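Category: Hardware Reviews > Grippers & End Effectors

I've had the Drimel two-finger kit on our bench arms since April, one on each, and I like it so much that I've been boring people with it at lunch. It's a swap-on set: fingers, a printed bracket for the small wrist camera, a bag of screws, zip ties and a spare finger. Our cell does dish handling, mostly a two-tier rack with a mix of bowls, and that is a mean test for any finger.

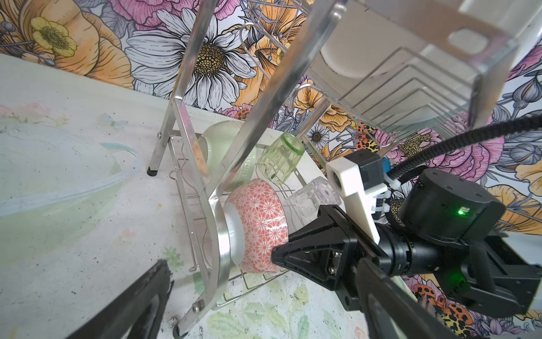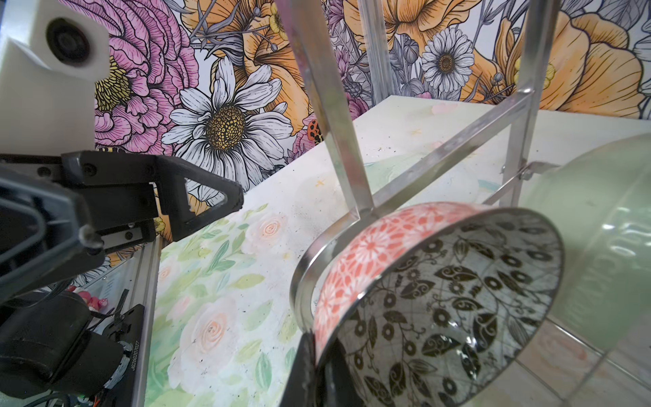
Wrist camera views from the dish rack cell, coral bowl in the rack in both.

Setup first. The kit comes with a folded sheet that gets you most of the way, and the online manual fills in the rest. Power down, take the old fingers off, wipe the mounting faces, and set the new ones in with the screws only finger tight. Close the jaws by hand until the tips meet, then tighten. I skipped the closing step on the first arm and had one tip sitting a hair forward, so I got to do it all twice. The second arm took me 8 minutes and I was grinning the whole time (yes, over screws).

The camera bracket goes on after the fingers. Mine sat flat with no filing, a pleasant change from the Bindier one I had before, where I ended up shimming a corner with tape. Leave the camera connector reachable. You will want it again.

Cables are where I'd slow down. Run the wrist through its full roll both ways before you pull a single zip tie tight, then leave a generous loop above the gripper. The ties in the bag are fine but short, and I used longer ones from the drawer for the thick cable. After that I ran 300 open and close cycles with nothing in the jaws, listening for anything rubbing. All quiet!

Then calibration, and here the kit really won me over. The fingertips have a clear, repeatable edge, so touching off on a reference block is quick, and the numbers I got the next morning matched the ones from the evening before. With the old Iteck fingers I was chasing a small drift every few days. Do the camera check last, with the fingers closed and then open, and save both images somewhere sensible. When something looks off a month later you'll be so glad to have them.

How does it handle bowls? Really nicely. The tapered tip gets down between rack wires where a square one would hit, and it can come at a rim or at the foot without my having to invent a strange wrist angle. Glazed bowls want a slower close than you'd think. I brought the closing speed down two notches and left the force alone, and dropped 2 bowls in my first long run of 146 picks. Both were my fault, from before I'd slowed it down.

Looking after it is easy enough that I do it. Before a run I wipe the tips with a damp cloth, dry them, and wiggle each finger sideways to feel for play. The screws on the left arm had backed off a little after the first couple of weeks, so I put a dab of medium threadlocker on them and they've stayed put. Crumbs and grit collect around the base of the fingers and a soft paintbrush gets them out. I also look over the cable sleeve where it bends.

Gripes? A few small ones. The screws are tiny and the supplied hex key is soft - mine rounded off by the second arm, so use your own. The fold-out sheet never gives a torque number. And matte black fingers are hard to pick out in the camera view when the light in the room drops. I've moved a lamp closer for evening runs and it helps a lot.

I ordered mine through Meredith and the spare finger was in the box as promised. It's still in its bag. Next I want to try the softer tip pads on the right arm only, leaving the left as it is, and I'll add a note when I've had them on for a while.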